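ok so our tidying robot had A Day on Friday and I promised a few of you the full story. thread, sorry, it's long 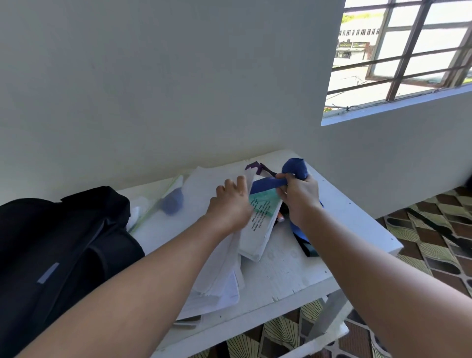
background for the new people: I work on the software side of a small project called Stutiteo. the idea is an arm that can tidy up a messy table. papers, pouches, bags, all the soft floppy annoying stuff. we show it how people do it, it learns, and then it does it worse than people (for now!!)

paper is the worst. a booklet on top of a stack of loose sheets looks like one object until you pull it, and then it's suddenly 8 objects and most of them are on the floor

straps are the second worst. a strap lying across papers is basically a trap. a person just feels the tug and lets go. our arm has force sensing in the wrist so in theory it feels the tug too. in theory

so, Friday. run 2409. task is "pick up the fabric bag, put it in the bin." arm goes in, grabs the bag, lovely grasp, I was already typing something smug in the group chat

what I didn't see was that the strap had looped around the table leg. arm lifts, strap goes tight, and the arm just... keeps lifting. the whole table comes up on one side (!!) and everything slides off toward Griet, who was standing right at the line with a coffee

she's fine!! her shoes are not fine. Griet Geerts if you're reading this I owe you shoes

she hit the e-stop and here's the part that scared me a bit more than the table. the arm stopped, great, but the gripper stayed clamped with the strap still under full tension. so now you have a tilted table hanging off a robot and three adults looking at it

we did NOT cut the strap. Gert wanted to cut the strap. please never cut a thing under tension when you don't know where it's going to go. Liesbeth and I held the table, Gert released the gripper by hand, and we let it down slowly. took 5 minutes and felt like a year

ok so why did it keep lifting? I spent the weekend in the logs and it's so dumb. there IS a force limit. it was set to 20 newtons like it should be. but the limit was being checked against a value that gets zeroed at the start of each motion, and the lift was split into lots of tiny motions

so every tiny motion went "hm, no extra force since I started, all good!" and handed over to the next one. the force crept up and up and the check never saw it. it was my code. I wrote that in May and I remember being pleased with it

what we changed: sensor gets zeroed once, before the grasp, with nothing in the gripper. there's a second limit in the controller that my code can't touch. table is bolted down. and the standing line moved back a full step, coffee or no coffee

still open: what the gripper should do on an e-stop. let go and maybe drop something, or hold on and maybe keep something under tension? Afshin says hold, Liesbeth says it depends on the task, I've changed my mind twice since lunch. if you run arms near people I'd love to hear what you do

also a lot of you are asking if the bag made it into the bin. it did not

replies are open, be nice, I'm going shoe shopping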